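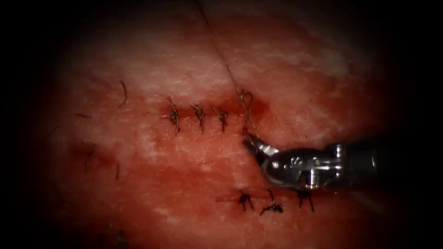
Interrupted sutures close a wound with separate stitches, each tied and cut on its own. The questions on this page come up most often in the Rutness suturing course and were last reviewed 2024-09-01. A row of finished knots such as the three along the incision, each with its tails trimmed short, is the pattern most of the answers refer to.

Why interrupted and not continuous?
Each stitch holds independently. If one knot slips, the stitches on either side keep their tension. A continuous suture is faster and leaves fewer knots, but a single break can loosen the whole line.

How far apart should the stitches be?
Spacing depends on the tissue, its thickness and the load on the wound. The course teaches an even interval, with the bite on each side taken at the same distance from the edge. Uneven bites produce a step in the closure.

How tight is tight enough?
The edges should meet without blanching or bunching. Tissue swells after closure, and a stitch that looks slightly loose at the time of tying is often correct. Overtightened thread can cut through.

How long should the tails be?
Long enough that the knot cannot work loose, short enough that the tails do not catch in the next stitch. Monofilament is stiffer and generally needs more throws and a longer tail than braided thread.

Should blood be cleared before the next stitch?
Yes, if it hides the wound edge or the needle's exit point. Blood can lie along an incision between tied knots – the amount matters less than whether it is increasing. Active bleeding is dealt with before closure continues.

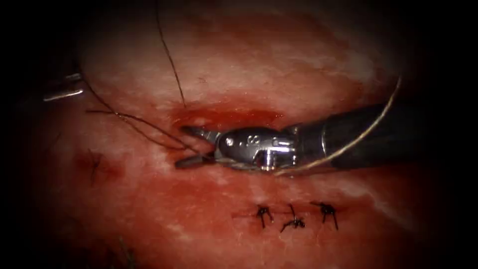

Jaws slightly open at the suture, with blood pooled just above the tip.

Where should the needle be held?
Slightly behind the midpoint of the curve, toward the swaged end, and never on the swage itself. Gripping the point dulls it.

Can the jaws damage the thread?
Yes. Grip the strand near its end, in a section that will be trimmed off. A crushed section inside the knot is a weak point, particularly in monofilament.

How many practice knots are expected?
The Skirham log sheet has spaces for 100 knots per thread type. Knots that slip under the tension test are entered but not counted.

Where are the knot charts?
In the Tistunov handout, issued each May. The Li supplement covers braided thread only.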